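Reading time: 2 min

Section 3. Putting a print in the Vukby square frame

You will need a clean, flat board larger than the frame, a soft cloth and the print.

1. Lay the frame face down on the board. Check first for grit, which will scratch the front.

2. Bend the metal tabs up one side at a time. Use a flat tool if they are stiff - a butter knife will do.

CAUTION: Do not bend a tab more than halfway. Tabs that are worked back and forth will snap.

3. Lift out the cardboard backing by its edge. Do not pull on the easel strut.

4. Wipe the inside of the glass and let it dry for 20 minutes.

5. Place the print face down, then the backing. The strut must point the way you want the frame to stand.

6. Press the tabs flat again, starting at the middle of each side. 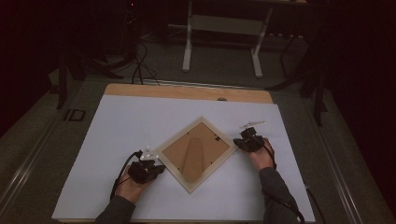
7. Hold the frame by its border and turn it over. If the print has slipped, go back to step 2.

NOTE: Paper heavier than 80 lb cover may keep the backing from sitting flat. Trim the print slightly or use a thinner sheet.

8. Open the strut until it stops and stand the frame on a level shelf.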